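Silari Gas Metering Skid, Installation and Set-up Guide
Section 4: Connecting the skid and first pressurization

Revised Mar 19, 2021

4.1 Before you start

This section covers the work between setting the skid on its pad and the first flow of gas through the meter run. It applies to single-run and dual-run skids with the Zomero flow computer. If your skid has the older panel-mounted computer, use Appendix C for the wiring steps and come back here at 4.4.

You will need:

Calibrated pressure gauge, 0 to 1000 psi
Torque wrench and the bolting chart shipped with the skid
Nitrogen supply with regulator and relief valve
Portable gas detector
Leak detection fluid
The nameplate data sheet (inside the cabinet door)

Check that the pad grounding has been tested and the result signed. Pipe strain is the most common cause of trouble later on, so the upstream and downstream piping must be fully supported before any flange is bolted.

CAUTION: Do not use the skid inlet flange to pull the pipeline into line. If the faces do not meet squarely by hand, correct the pipe supports first.

4.2 Bolting the inlet and outlet

1. Remove the shipping covers. Keep them if the skid may be moved again.
2. Look inside the meter run for desiccant bags. There is one at each end.
3. Fit new gaskets. The gaskets under the shipping covers are for transport only.
4. Insert all studs and run the nuts down by hand.
5. Tighten in a cross pattern, in three passes, to the values on the bolting chart.
6. Wait at least four hours and check the torque again.

Note: On dual-run skids, bolt the outlet header before the inlet header.

4.3 Wiring the flow computer

1. Switch off and lock out the supply at the station panel.
2. Bring the power cable in through the left gland and the signal cables through the right gland. Do not share a gland.
3. Connect the ground lead to the bar at the bottom of the cabinet.
4. Land the signal pairs on terminals 1 to 12 as shown on the drawing in the cabinet door. Ground the shields at the cabinet end only.
5. Fit blanking plugs to any unused glands.
6. Restore power. The display runs a self-check and then shows NO CONFIG. This is normal on a new unit.

If the display stays dark, check fuse F2 before calling for service. Spare fuses are taped inside the terminal cover.

4.4 Nitrogen leak test

WARNING: Stay clear of the ends of the meter run while pressure is rising. Keep everyone who is not part of the test outside the barrier.

1. Close the inlet valve, the outlet valve and both vents.
2. Isolate the differential pressure transmitter at its manifold.
3. Connect the nitrogen supply to the 1/2 inch test port.
4. Raise the pressure to 100 psi and hold for ten minutes. Apply leak detection fluid to every joint you made in 4.2.
5. If there are no leaks, raise the pressure in steps of 100 psi to 800 psi. Pause two minutes at each step.
6. Hold at 800 psi for one hour and write down the gauge reading at the start and the end. Allow for any change in air temperature.
7. Vent slowly through the high vent. Never loosen a fitting under pressure.

Skids with a nameplate rating below 800 psi are tested at the figure stamped on the nameplate.

4.5 Loading the configuration

1. Connect a laptop to the service port and open the Hurodura utility.
2. Choose Read Unit and confirm that the serial number matches the nameplate.
3. Enter the pipe bore, the base pressure and the gas composition from the supplier's latest report.
4. Choose Write Unit. The display changes to READY.
5. Save a copy of the file with the station records.

If the utility shows fault code 23, the composition does not add up to 100 percent. Correct the entries and write again. Code 2561 means that the unit is locked by the metering seal, and only the seal holder can release it.
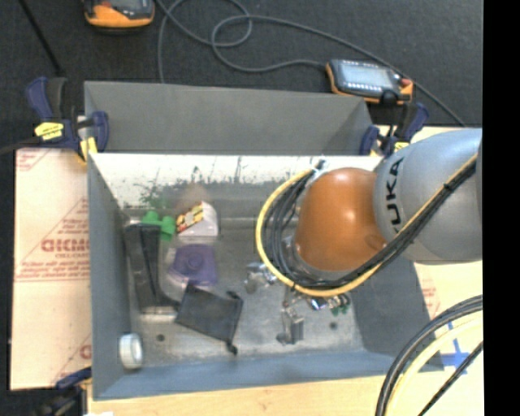 SERVICE AND SPARE PARTS

Order parts by skid serial number and not by drawing number. Gasket sets, transmitter manifolds and fuses are held in stock at the Vídalín depot. Meter runs are made to order, with delivery times confirmed at the time of purchase. Returned parts must be free of gas and condensate and must carry a completed cleaning tag.

For questions on this section, write to Mikkel Ragnarsson, Field Service, at the depot address on the back cover. Include the saved configuration file and the leak test readings.

Scheduled service is due every 12 months. At sites with a winter heating load, plan it to be finished by the end of October.

Continue with Section 5, Admitting gas and proving the meter.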